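## Plomcombe Soft Oddments Box

A lovely mixed box of soft bits and pieces for anyone who likes to have cloth and wool within reach. We put the first ones together in December for a craft table, and they went so quickly that we've kept them in the catalogue ever since! No two boxes match, so expect a bit of everything: thin cotton, thick plush, knitted scraps and cleaning cloths, in whatever colours have come in from Kovach that month.

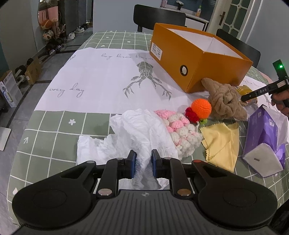
Plomcombe Catalogue, page 449

The orange knitted ball is my favourite (you can see every row of stitches), closely followed by the pink and white bobbly piece, all chunky and puffy. The pale yellow cleaning cloth has zigzag edges, and the brown plush one twists up into a good fat knot. Thin white cloth creases the moment you look at it, so give it a quick press if you want it flat.

**What to know before ordering**

- Pack weight: 400 g
- Minimum 10 pieces, mixed sizes
- Wash knitted pieces at 20 degrees, inside a net bag
- Dry flat, away from radiators
- Box not included with refill packs

Refills come in a plain bag and drop straight into a shoebox or a Plastholm tub. If you'd like mostly knitted pieces, write "Salgado mix" on your order form and we'll pack it that way while stocks last.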